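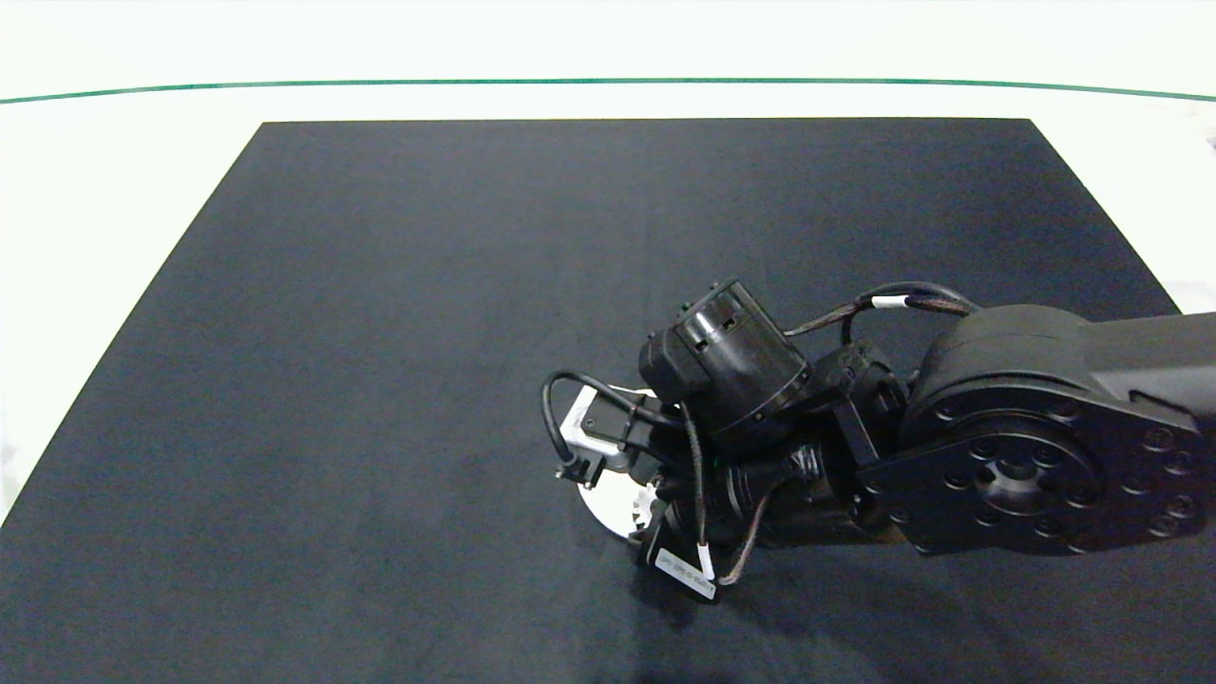 What size table mat should I order?
Measure the flat part of the tabletop and subtract the margin you want left bare on each side. Bramer mats are cut from a roll and can be trimmed at home with a utility knife and a steel ruler. Cut from the back.

Can the mat run past the front edge of the table?
It can overhang by a small amount. A long overhang will crease where it bends, and the crease does not come out.

How do I flatten a new mat?
Unroll it face down on a clean floor and leave it overnight at a room temperature of at least 68°F. Put books on the corners. Do not use a clothes iron.

How do I clean it?
Vacuum with a brush head, then wipe with a damp cloth and a drop of dish soap. Wipe in one direction. Let both sides dry before the mat goes back on the table. Solvents and bleach will leave light patches on the dark colors.

Does it protect against hot items?
Up to 200°F for short contact. Use a trivet for pans.

Will the backing mark a white tabletop?
Painted tops should cure fully before a mat is laid on them. On laminate and sealed wood we have had no reports of staining. Lift the mat once a month and wipe underneath, where grit collects and scratches the finish.

Which colors are in stock?
Charcoal (item 583) and sand (item 2278). Sand is cut to order at the Prenddale shop and takes longer.

Can I return a trimmed mat?
No. Untrimmed mats can be returned to the Harnanville counter in the original tube.

Who do I contact about custom shapes?
Send a paper template to Lai-ching Chang at the Prenddale shop. Mark the top side and write the finished dimensions on it.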